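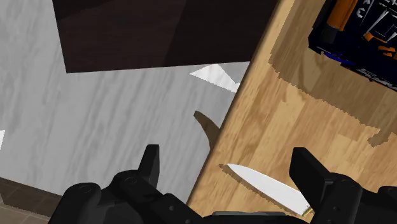

Figure 2. Simulated view from just behind the gripper, fingers open, with the knife on the tabletop.

Projects > Plalavel > Workshop build > 4. Rehearsal in simulation

4.1 Knife handling

The Plalavel cell was built in a shared workshop at Britik, where bench time is booked by the evening and other members work close by. A sharp tool could not be moved under those conditions until the motion had been rehearsed. All knife trials were therefore run first in the Clerar renderer, using a Franka Emika arm model and a household table. The view in Figure 2 is the one the grasp planner receives. Part of the knife can be hidden behind a finger in this view, so the planner keeps the last full estimate of the handle axis and does not refit it during the final approach.

The grasp target is the junction of handle and blade. Earlier targets farther along the handle let the blade swing when the arm changed direction, and they were dropped in February. The fingers close at low speed, then the arm lifts by 15 mm and pauses before any sideways travel.

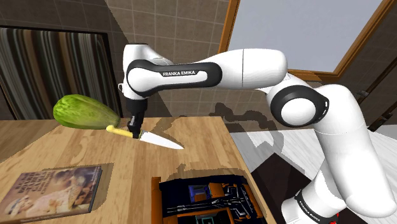
The pause is there to check the blade angle against the table plane. A tilt beyond the set limit sends the knife back down and the attempt is logged as a failure. Of 76 attempts, 41 passed this check without a second grasp. Most of the remainder were rejected for tilt, and the rest for contact with a neighbouring object on the table. Clutter was left in place for the whole series, as a cleared surface would tell us little about a kitchen or a workbench.

Shadows cast by the arm were also kept. Switching them off made the edge detector look better than it is under the workshop lamps, where the colour of the timber shifts a good deal between lit and shaded areas. The detector settings were copied to the Wi controller unchanged.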